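FOR IMMEDIATE RELEASE

Gruvum Opens a Sign-Up Desk for Its Neighborhood Seed and Tool Library

Halvorsen residents can borrow garden tools and take home seeds starting in September

HALVORSEN — Hi, I'm Loretta Ruiz-Ortega, and I run Gruvum, the little garden shop and workshop on Keltine Street. I usually leave the announcements to the sign out front, but this one is too big for the sign (it only holds four lines, and one of the letter E's is missing), so I'm writing it up properly and sending it to everybody I can think of.

Starting in September, Gruvum will lend garden tools and give away seeds to anyone who lives in Halvorsen. You don't have to buy anything. You don't have to know what you're doing, either! I killed three tomato plants in a row the year I opened, and people still let me sell them dirt.

We have 1,185 packets of seeds sorted and labeled so far, mostly beans, squash, kale, marigolds and a frankly silly amount of dill. On the tool side there are 90 items ready to go out the door: spades, forks, loppers, hand trowels, two wheelbarrows and one post-hole digger that I expect to have a waiting list by the second morning.

The money came from a $2,000 grant from Stillosura, the nursery supply company out on the county road, and I want to thank them in print because they said yes in a single phone call. Most of it went to shelving, new handles and a proper label printer. The rest bought sharpening stones, and if you've ever tried to prune a pear tree with dull loppers you know that was money well spent.

My partner in all this is Marcus Begay, who taught shop class for years and can put an edge on anything. "People throw out a good spade because the handle cracked," Marcus told me when I asked him for a quote. "Bring it in. A handle is an afternoon's work, and I like the company."

I'd add that he really does like the company, so plan on staying a while.

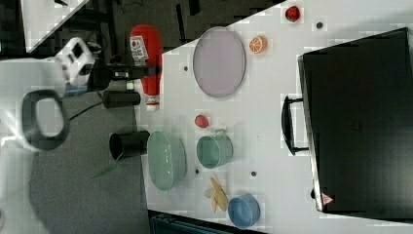

How to Join

Come by the shop between 9 a.m. and noon with something that shows your address. A piece of mail is fine. You'll fill out one card, front side only, and you can borrow the same day. Kids under 16 need a grown-up to sign for tools, but they can take seeds on their own, up to five packets a visit.

Tools go out for seven days, and you can renew once by phone if there's no one waiting. There are no late fees. I may call you, though, and I'm told my voicemails are long. Please knock the mud off before you bring things back.

Seeds are yours to keep. If your plants do well and you'd like to save some seed for us in the fall, let it dry completely and drop it off in a paper envelope with the name and the year on it. Squash crosses like crazy, so if you grew two kinds side by side, write that down too.

What We Still Need

We'd love digging forks, kid-size gloves and small glass jars with lids. We can't take gas-powered equipment or opened bags of fertilizer. The first 200 people to sign up will get a canvas seed pouch, sewn by my sister, in whatever color she had on the machine that night.

Media Contact

Loretta Ruiz-Ortega, owner, Gruvum, Keltine Street, Halvorsen. Reporters are welcome any morning the shop is open. Marcus is best caught before lunch.

###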